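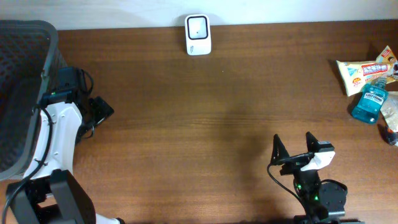 The budget was due on Tuesday, 16/12/2025, and Selina Egger had been carrying it in her coat pocket for so long that the folds had gone soft as flannel. She ran the packing room at Emer, which sent boxes of snacks and small comforts to people far from home, and in all her years there she had never asked for anything bigger than a new tape dispenser.

"Two arms," said Keir MacKinnon, reading over her shoulder with his tea. "And what do they want for them?"

"Nirgate wants 932 for each arm, and 600 for somebody to come and set them up, and then there's 100 put by for spare fingers."

"Spare fingers," said Keir, and he went quiet for a while, as he did when a thing pleased him.

Old Mr. Sugiyama had given her until five o'clock. He was a kind man, but he'd bought a labeling machine from Jallico one March, years back, and the memory of it still came over him at lunch – you could tell by the way he put down his spoon. He wanted to know what would happen with the crinkly things. Boxes he could believe in. A bottle, maybe. But a bag of snacks was all air and slipperiness, and he had dropped enough of them himself to have opinions.
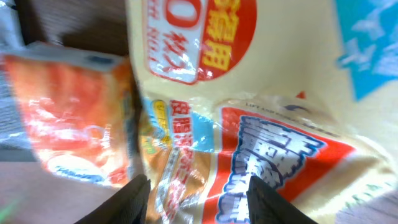 So Selina pulled up a stool and watched, with her pencil behind her ear and the paper flat on her knee at last. She had meant to write down faults. She wrote "training for Femi" and then, after some thought, "longer table," and then she forgot the pencil altogether and leaned in the way she used to lean in at her grandmother's stove, when the dumplings were about to rise and it was bad luck to speak.

"You could get just the one," Keir offered, "and see how you like it."

"You could get just the one shoe," said Selina.

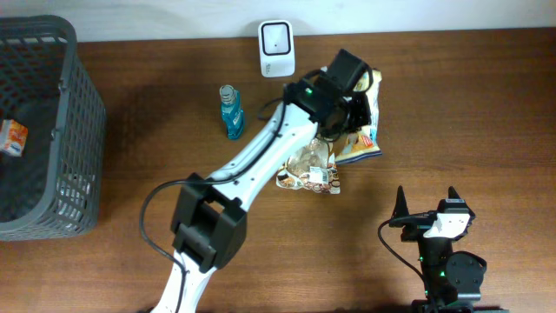 One arm over the snacks, the other waiting its turn.

At ten to five she crossed out the tape dispenser, which could wait another year, wrote the 2 in front of "arms" a good deal darker than it had been, and went upstairs to knock on Mr. Sugiyama's door.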